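Dustano Residents' Kitchen Group
Minutes, 24/12/2018

Present: Ľudovít Hájek (chair), Dezső Kozma (minutes), two others who came for the mince pies.

1. Minutes of the September meeting. Agreed, after a search for them.

2. The worktop. Mr Hájek asked again what the orange disc is for. Coaster and sponge each had a supporter. No vote was taken. 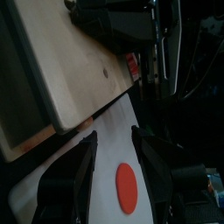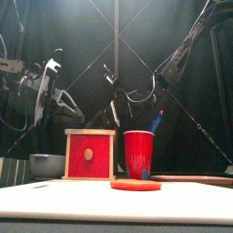 Photos: Dezső Kozma / Dustano Residents

3. Small box with the red front. To stay where it is. Mr Kozma wished it noted that the knob is for pulling – gently.

4. Pen. To live in the red cup and be returned to it. Carried, with one long look at Mr Hájek.

5. Striped cloth. Washing rota deferred, as in September.

6. Money. Balance 1,458. Plumby's bill for the tap is 30 and will be paid when somebody finds it.

Meeting closed after 15 minutes.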